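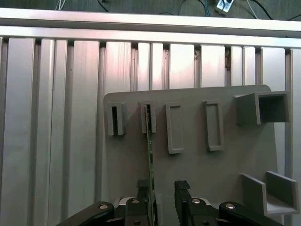
¿Cuántas demostraciones hacen falta para que un robot aprenda a insertar una tarjeta en una ranura estrecha?

En nuestro caso empezamos a ver resultados decentes con 500, y a partir de 2,000 las mejoras ya se notaban poco. Depende muchísimo de lo variadas que sean: un conjunto pequeño y bien repartido nos ha servido más que uno enorme grabado siempre desde la misma postura.

Me lo habéis preguntado tantas veces desde que publicamos lo de Gurnby (así llamamos en casa a nuestra política de inserción) que me he animado a escribirlo con calma, paso a paso, para quien quiera probar el método en su propio laboratorio. Poneos cómodos, que me enrollo.

Qué necesitáis

Un brazo con pinza de dos dedos, una cámara en la muñeca y otra fija que vea toda la mesa. También una placa de soporte con ranuras, bien atornillada. Nosotros perdimos una semana entera persiguiendo un error que era, sencillamente, una placa que se movía un pelín con cada intento. ¡Una semana!

Paso 1. Fijad la placa y apuntad su posición

Anotad las coordenadas de las ranuras respecto a la base del brazo. El modelo no las va a usar, pero os vendrán de maravilla para volver al punto de partida entre episodios y para etiquetar los fallos después.

Paso 2. Grabad con la tarjeta ya agarrada

Al principio hacíamos que el robot cogiera la tarjeta, la llevara y la insertara, todo en el mismo episodio. Gunther Lammers, que revisó con mucha paciencia las primeras grabaciones, propuso separar el agarre de la inserción, y fue un acierto enorme. Empezad con la tarjeta entre los dedos, cerca de la ranura, y cambiad un poco el ángulo y la altura en cada toma. Incluid también agarres torcidos – de esos que os darían ganas de repetir la toma – y corregidlos sobre la marcha.

Paso 3. Añadid el ordenador abierto

Cuando la inserción en la placa funcione, pasad a una torre de verdad, tumbada y sin la tapa lateral. 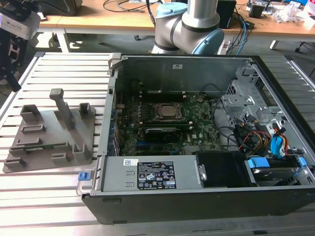 El cambio cuesta más de lo que uno espera. Dentro de una caja hay cables, reflejos y bordes metálicos, y un modelo entrenado solo con la placa se despista enseguida. En nuestras pruebas, la política sin episodios de torre acertó 39 de cada 100 inserciones. Mezclando los dos tipos de episodio en el mismo entrenamiento subió a 88, y eso que la proporción la elegimos bastante a ojo.

Paso 4. Entrenad y mirad los fallos

Usamos Navbridge para sincronizar las dos cámaras y Jarkorel para entrenar, aunque cualquier herramienta que respete las marcas de tiempo os servirá. Comprobad esto último antes de lanzar nada: un desfase pequeño entre imagen y movimiento estropea justo el último tramo, el de contacto.

Después, sentaos a ver los vídeos de los intentos fallidos. De los 49 que repasamos un domingo por la tarde, con mucho café, la mayoría se torcía en la aproximación, bastante antes de tocar la ranura. Grabamos más episodios de esa fase, volvimos a entrenar y la cosa mejoró.

Paso 5. Evaluad con posiciones nuevas

Reservad alguna ranura que no haya salido en el entrenamiento y desplazad la torre unos centímetros entre series. Apuntad por separado los intentos que entran a la primera y los que necesitan corrección, y poned desde el principio un límite de tiempo igual para todos.

Si usáis otra pinza, bajad la velocidad en el tramo final y volved a ajustar la fuerza de cierre antes de grabar. Con la Berchtold tuvimos que hacerlo dos veces, y todavía estoy afinando los valores para las tarjetas más finas – los añadiré a esta página en cuanto los tenga.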